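Household Textiles, Week 3: Thread Count and What It Leaves Out
Notes by Austra Laur 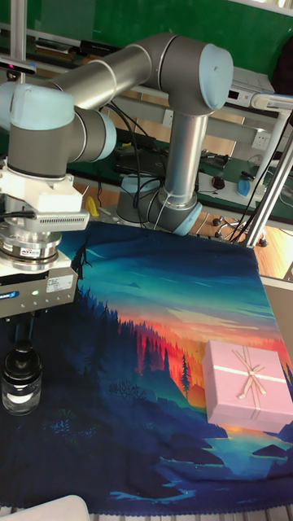 What does thread count measure?
It's the number of threads running lengthwise plus the number running crosswise in one square inch of cloth.

So if I tell you a sheet is 200, I've added the warp (the long ones) and the weft (the ones that go across). A pretty common way to get there is 99 one way and 101 the other, and you'd never feel the difference between the two directions. I had a swatch from Vikside last term that was close to that and half the class guessed it was much finer — a nice crisp plain weave will do that to you!

Where people get in trouble is plied yarn. Take two thin strands, twist them together, and you have one yarn. Some sellers count it as one and some count it as two, so the number on the package can double while the cloth stays exactly the same. When you do your reading on the Limport samples, write down whether the yarn is single or plied before you write down anything else. I mean it, I will look for that on your sheet.

Weave matters too. Plain weave goes over one, under one, and feels cool and a bit papery when it's new. Sateen floats over several threads before it ducks under, so it feels slick and drapes better, but those floats snag (ask me about my guest room). Twill sits somewhere in between, and you can spot it by the diagonal lines.

For the lab: lay your swatch flat, put the pick glass on it, and count along one edge of the window. Then turn the glass and do the other direction. Do this in 3 spots, well away from the selvage, and average them. If your glass has a half-inch window, double the result. I forget this every single year.

Read the Adomaitis chapter on finishes up to page 21 before we meet again, and bring an old pillowcase you don't mind cutting.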